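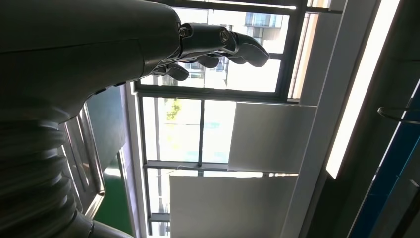 Why do you replace the slider and leave the teeth alone, when the teeth are what came apart? The question reached us by mail in August, attached to a tent door, and it covers most of what we do.

About > Company > Who we are

Brureo repairs zippers and seams on outdoor equipment: tents, sleeping bags, rain shells, packs and boat covers. The workshop is in Driltovier. We don't sell new equipment and we don't take warranty work from manufacturers.

What fails

A coil zipper closes when the slider presses two rows of nylon coil together at a fixed angle. Grit wears the inside faces of the slider until the gap between its plates is too wide. The coil is then pushed together with too little force and opens behind the slider. In this condition the teeth look damaged but usually are not. A new slider of the same gauge and profile restores the closure, and the original tape stays in the garment with its stitching undisturbed.

Full replacement is needed when the coil has pulled off the tape, when the tape is torn at the box end, or when molded teeth are missing from a load-bearing section. Metal zippers are assessed one tooth at a time. A missing tooth within the top inch can often be dealt with by moving the stop down.

Pasta and other materials

Pasta is our name for the hollow cord we make for zipper pulls. It is a braided polyester sleeve, size 8, cut to length and heat-sealed at both ends. It replaces metal pull tabs, which tend to wear through the slider bridge on items stored loose in vehicles. Pasta is fitted to repaired tent doors unless the order says otherwise. It is also sold by the spool to other workshops – 1000 feet, black or orange.

Seams are sewn with bonded polyester thread. Silicone-coated fabrics are sealed with silicone and polyurethane-coated fabrics with tape or liquid polyurethane. The two are not interchangeable. If the coating cannot be identified, we test a patch on an inside hem before sealing anything.

How orders are handled

Every item gets a Kudo ticket on arrival. Kudo is the tracking system we wrote for the workshop, and the ticket number is the only reference you need when contacting us. Put a note in the parcel that marks the fault; a strip of masking tape next to it also works. Remove poles, stakes and anything in the pockets.

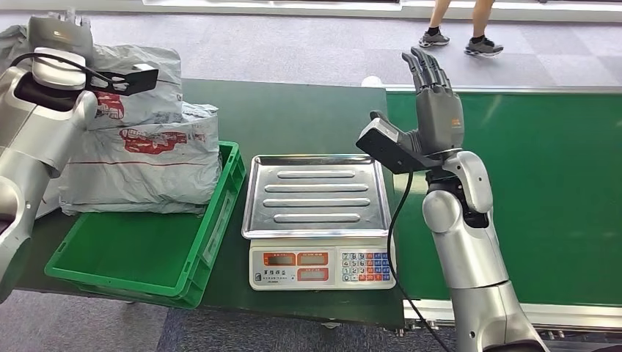

Gray plastic mailing parcels, one resting on the rim of a crate.

An estimate is sent before work starts. It remains valid for 14 days, after which the item is returned unrepaired at the cost of postage. Normal turnaround is 15 working days from approval. Down bags take longer if the baffle has to be opened, and we will give a date on the estimate.

Items must be clean and dry. Mildewed fabric cannot be sealed and is sent back. We do not repair climbing harnesses, life jackets or any other item where a seam failure could cause a fall or a drowning.

Visits

The counter is open Saturday mornings for drop-off and collection. Repairs are not done while you wait, apart from Pasta pulls.

Comments

Does the size 8 cord go through the small hole on a jacket slider? I tried it with a rain shell and had to use a needle threader.
Reply from Brureo: It does not pass easily below a No. 5 slider. Use plain cord on those.

Tent door back and closing fine. The estimate went to my spam folder, so check there.

Any plans to do wader zippers? The closest place that takes them is two states away.

Contact Brureo, Driltovier | Copyright Brureo, all rights reserved | Back to top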